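Olbridge Meltarel Owners Club
Technical Section, October meeting
Minutes

The meeting opened at 7:30 p.m. in the usual room, with 19 members present. The minutes of the previous meeting were accepted with one correction: in item 4, the torque given for the rear axle flange nuts applies to the later axle only.

1. Matters arising

The cylinder head sent out for pressure testing has been returned. A crack was found between the second and third exhaust seats. The head will be kept for measurement and will not be offered for sale.

The shared hub puller is still on loan. The member holding it is asked to return it by Thursday.

2. Front brake hoses

Irnano has quoted for a new batch of front hoses to the original length and thread. The minimum order is 40 pieces. Firm orders from members stand at 30. It was agreed to place the order and hold the remaining ten in the parts store.

The sample hose was checked against an original. The end fittings match. The support collar sits slightly closer to the caliper end, and on a car with the early bracket the hose has to be turned before the locknut is tightened. A fitting note will go out with each pair.
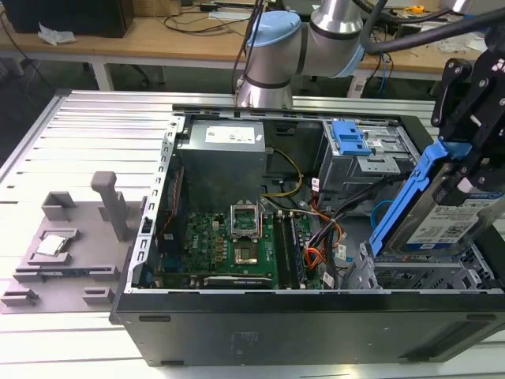 Can the new hoses be used on a car that has been converted to the later calipers?
They fit the later calipers only if the adapter union is kept, because the caliper thread changed with the later type.

3. Carburetor float levels

Three members reported flooding after fitting replacement float valves. The valve body in the current kits is longer than the original, which raises the fuel level if the old washer is used. The section recommends measuring the level with the top cover off and the car on flat ground, and adding a second washer where needed. Bending the float arm was discussed and not recommended.
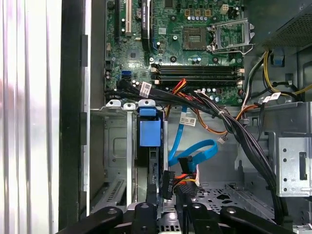 Desktop computer, side panel off, with the CPU socket open.

4. Rust repair sections

The left-hand sill pressing was tried on a stripped shell. The lower return flange is correct. The jacking point is out of line with the floor crossmember and must be drilled off and moved. The maker has been told. Right-hand pressings are on hold until a corrected left-hand sample has been seen.

A member asked for front floor sections with the drain holes already formed. No tooling exists for these. Flat sections with a rolled edge remain available.

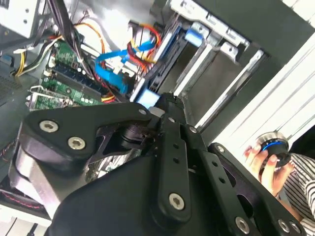

Gripper at the open computer case.

5. Chassis register

Car 634 has been added to the register after inspection. The body plate and chassis stamping agree. The engine is a later replacement and has been entered as such. Paint samples from behind the dashboard show the first color to have been ivory.

The entry for the Fuentealba car was reviewed. Its gearbox number falls outside the known range for the model year. The entry stays open until the casing date can be read.
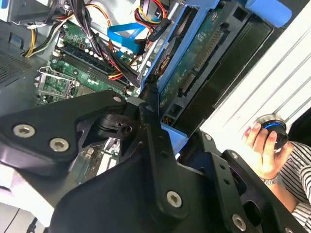
6. Any other business

Members storing cars over the winter were reminded to change the brake fluid before laying up. Old fluid is to be taken to the county collection point and not left at the parts store.

Next meeting: same room, 7:30 p.m. Rear spring rates will be the first item. Members with unmodified cars are asked to bring ride height measurements for both sides, taken with a full tank.

The meeting closed at 9:15 p.m.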